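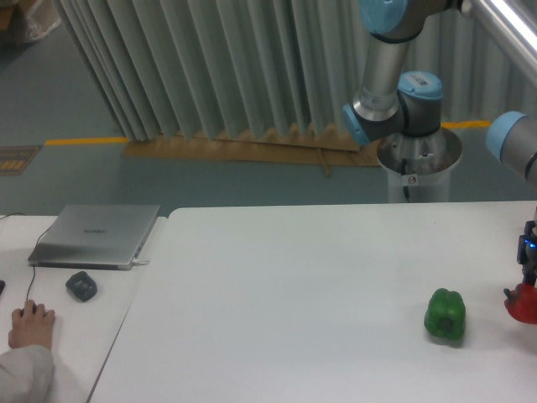 Questions about the Flelbridge vegetable box

How do I join?
Please fill in the form at the Hoarau shop in Otby, or ask for it by e-mail. The first box comes in the week after your payment has arrived. We began in 2000 and the form is still on paper, so please write clearly, especially the house number.

Which sizes do you have?
There are two sizes. The small box is meant for two persons and the large one for four. You can change the size when you like, but we need to know it three days before the delivery.

Can I refuse a vegetable?
You can name three vegetables which you never want to receive. We replace them with something of the same value. Onions and potatoes count also.

Do the peppers come from your own fields?
In summer they do. In the cold months we buy them from the Faso growers' market, and the price list marks them with a small F.

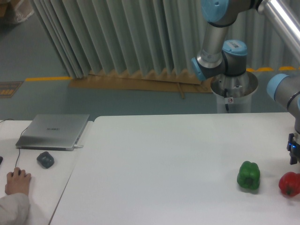 A member from Otby wrote to us that her peppers become soft in the fridge after four days, and she asked if the paper bag is to blame. We think the bag is good, but it should stay open at the top. Please do not wash the peppers before you store them.

What happens when I am on holiday?
You can pause the box for as long as you wish. Tell us the first and the last week, and we will not charge the weeks between. Boxes which were forgotten and not collected must be paid.
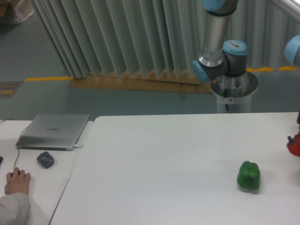 Where do I return the empty box?
Leave it folded at the place where you collect the full one. We use each box many times, so please remove the old labels.

Is there a delivery in February?
There is one every two weeks, because the choice is small then. From March it is weekly again.

Last changed: 17 December 2018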